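About Us

Print this page | E-mail this page
Shared 80 times | 3 comments

Hi, I'm Trilok Awasthi, and I run Pamon with my business partner Wenceslao Serrano. We're a small teaching shop on the second floor of the old Prerkamdale print works (buzz for 2, the 1 sticks). People come to us to learn how to show a robot a job, either by taking hold of the arm and moving it or by driving it from a distance with a second set of controls. That's the whole business, and I love it more than is probably healthy!

I started out teaching shop class. Wenceslao fixed elevators. We met on an evening course where the teacher let us each have ten minutes with an arm, and he spent his ten minutes trying to get it to put a cap back on a marker. He didn't manage it. Neither did I, and we talked about that marker all the way to the bus stop and then for most of the following winter.

Pamon opened in November with a single arm and a bench we'd bought from a dentist. Since then we've had 501 people through the beginner course, from warehouse leads to a retired piano teacher who was better than both of us by lunchtime. Musicians do well as a rule – they're used to slowing down the hard bit and playing it again until it's even.

What do you do all day when you're here? Mostly you pick things up and put them down. You'll start in the morning with your hands right on the arm, feeling where it wants to go and where it doesn't, and after lunch you move over to the remote controls, which feel very strange for the first half hour (everybody overshoots, me included, every single time I come back from vacation). We save each run you do, good or bad, and then sit down together and watch a few of them back. I do go on a bit during this part. Wenceslao has been known to put the kettle on as a hint.

Our own library of saved runs is called Lado, and it's now at 2333. We record them ourselves between courses, and students get to add theirs if they'd like to. Each one gets a plain note saying what the job was and who was driving. Some of mine from the early days are truly awful and I've asked for them to be deleted, but Wenceslao says they stay.

The jobs are tabletop ones, with toys and kitchen things and foam blocks. 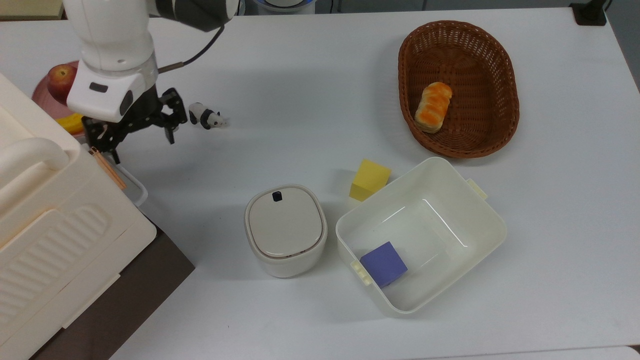
I get asked a lot why we don't start people on something more like their real work, boxes or machine parts or whatever it is. You can bring your own parts on the second day and lots of people do! But for the first day I want you looking at how you come in to an object, how wide you've opened up, and how long you wait before you close. Those habits go with you to any job. If you rush the approach on a toy, you'll rush it on a gearbox.

The longer course is called MacBrayne, after the street we were on before this one, and it's for people who already have an arm at work and want help planning what to show it. We keep that group small and it does fill up, so write to us early. Tell us a bit about the job you have in mind, even if it's just a couple of lines.

We're open for visits most afternoons from two. Come up, have a coffee, have a go on the controls. Parking is behind the building, next to the tire place.

Contact: Pamon, Old Print Works, second floor, Prerkamdale
Copyright Pamon. All rights reserved. | Back to top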